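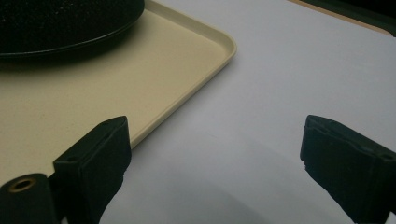 Where do I put a hot dish when the table is pale and marks easily? On a tray, always on a tray, and the beige one is best because it has a rim and it lies flat.

I wrote this question in my notebook in the morning, as my English teacher in Gourlay has advised us, one question and one answer every day. Afterwards I continued to think about trays while I was washing up.

In my mother's kitchen we had only one tray and it was for guests. Since I moved to Kalitgate I use mine each day, for breakfast, for peeling potatoes, for carrying cups to the balcony. It is plastic, the colour of milky tea. I paid 139 for the whole box of kitchen things at the Trona sale, and the tray was lying on the bottom under the tea towels. I did not even know that I bought it.

Today I wanted to bake the flat bread again. The recipe says 400 grams of flour, but my scale is still with the neighbour, so I measured with a mug and the dough was too soft. I added more flour, then more. My favourite apron is now in the wash.

In the evening I wiped the table with warm water and a little vinegar. There is one ring near the window which does not go away, I have tried everything. Perhaps I will ask at Godach if they sell something for it. Must also buy flour, and matches.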